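**Drimine: hold through year end or take the loss now?**

**pennyjar_lo**

Looking for opinions from people who have followed this one longer than I have. I own 200 shares of Drimine, bought in two lots, and I'm down on both. The stock has gone nowhere for weeks. Every time it gets near 50 it sells off by the close, and every time it drops a couple of dollars somebody steps in and buys it back up.

I have a gain from selling Gratcombe in the spring that I'd like to offset. So the question is whether to sell Drimine before the year closes and use the loss, or sit tight in case it finally breaks out. This is a regular taxable account, US based.

**ridgeback_tom**

Sell it, book the loss, wait out the 30 days, then decide if you still want it. You said yourself it has gone nowhere. Missing a month of nothing costs you nothing.

**marlowe77**

I don't agree with Tom. The range is getting tighter and volume has been drying up. When that happens the move out of it is usually fast, and if you're sitting in the waiting period you miss it. The tax loss is only worth your rate times the loss. What is the loss in dollars?

**pennyjar_lo**

$859 if I sold both lots at today's price. Most of that is the second lot, which I bought right at the top of the range like a genius.

**ridgeback_tom**

Then sell the second lot only. You keep some shares in case marlowe is right, and you get most of the loss.

One thing to check is when you bought that second lot. If it was inside the last 30 days, and you only sell the older lot, the newer shares can count as the replacement and you lose the deduction for now.

**pennyjar_lo**

Second lot was last summer, so I should be fine there. I do have dividends set to reinvest though. Does that matter?

**ute_w**

Yes, it matters. Turn it off before you sell. A reinvested dividend inside the window is a purchase like any other. It would only disallow the loss on that small number of shares, but it makes your records a mess. I had this happen with Dramen and spent an evening sorting out a fraction of a share.

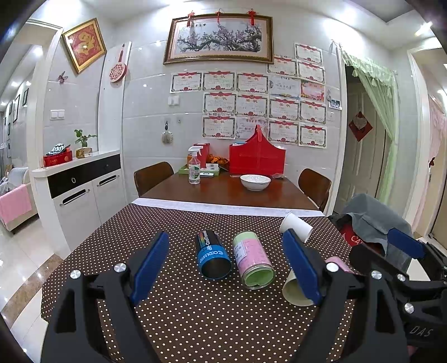 Also look at your cost basis method. My broker had me on first in, first out by default, and I had to pick the specific lot on the order screen. If you just type in a number of shares and hit sell, you may sell the old lot and not the one you wanted.

Ute Weidemann

**marlowe77**

Good point on the lots. I still think selling now is backward. There is a lot of tax selling in names like this in December and it dries up toward the end of the month. You'd be selling into the weakest stretch.

**ridgeback_tom**

People say that every year. Sometimes there's a bounce in January and sometimes there isn't. Ķēniņš had the same chart last year, same flat range, same talk of a breakout, and it broke the other way. I was in it. I don't plan trades on a calendar pattern anymore.

**marlowe77**

Ķēniņš cut its guidance. That wasn't the chart.

**ridgeback_tom**

And you know Drimine won't?

**marlowe77**

No, and neither do you. That's why I'd put a stop under the range and let the market decide. If it hits the stop before year end, the loss gets booked anyway.

**quietledger**

The stop idea is okay, but a thin stock can gap right through it. The bid had 128 shares on it when I looked this morning - that's not much to lean on. If you sell, use a limit order.

**pennyjar_lo**

Thanks, everybody. Reinvestment is off as of today and I found the lot setting. It was on first in, first out, same as Ute's. I'm leaning toward selling the second lot with a limit near the top of the range and keeping the rest. If it hasn't filled by 18th December I'll lower the price and just get it done.

**marlowe77**

Reasonable. I'd still keep all of it, but it's your money.

**ute_w**

Save the trade confirmation showing which lot was sold. Mine came through with the wrong lot once and I needed it to get the broker to fix it before settlement.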